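Inicio | Foros | Subforos | Normas | Buscar | Entrar
Categoría: Trabajo y automatización > Experiencias en planta

Usamos cookies para recordar tu sesión. Aceptar | Configurar

**mitia_turnodetarde**
Buenas a todos, perdonad el tocho. En Plenis llevamos desde noviembre con brazos robóticos en preparación de pedidos, y quería contaros cómo lo vivimos los que antes lo hacíamos todo a mano (que éramos 6 en el turno y seguimos siendo 6, lo digo por los agoreros). Ahora paso media jornada delante de una mesa preparando piezas y corrigiendo agarres, y la otra media en embalaje, como toda la vida.
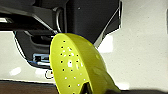
¿Hace falta saber programar para trabajar con el brazo? Basta con un cursillo de cinco días y bastante paciencia; de la programación se encarga la gente de Starlow.

Lo que más ha cambiado es la espalda, os lo juro. ¡Llego a casa y todavía tengo ganas de bajar al parque con los críos!

**Ghaffari**
Me alegro por tu espalda, de corazón, pero en mi empresa la historia fue otra. Nos prometieron lo mismo y a los nueve meses ya no renovaban a los eventuales. Ojo con eso, pedidlo por escrito.
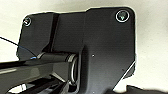
Y luego está el ritmo, que a mí me parece lo peor. Antes parabas un momento a charlar con el compañero y ahora te quedas pendiente de la máquina, sin levantar la cabeza en toda la mañana.

**anatole_gaillard**
Pues no estoy del todo de acuerdo, Ghaffari, y mira que te leo siempre con gusto. El ritmo lo pone el encargado, con robot o sin él. A nosotros nos costó un par de reuniones bastante tensas, pero conseguimos turnos rotativos y un plus por la formación. Lo llevó Hooman Salehi, nuestro delegado, con una paciencia de santo.

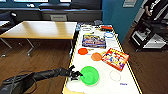

También pedimos que nadie estuviera más de dos horas seguidas en el mismo puesto, y eso se nota muchísimo, sobre todo los que ya tenemos una edad y las rodillas protestan.

**mitia_turnodetarde**
Anatole, ¿el plus cuánto es, si se puede preguntar? Aquí ni se ha hablado del tema.

**anatole_gaillard**
2.000 al año, brutos. Tampoco es para comprarse un yate, pero ayuda. Si quieres te paso por privado el texto del acuerdo.

**Ghaffari**
Pásamelo a mí también, anda. Sigo sin fiarme, que conste.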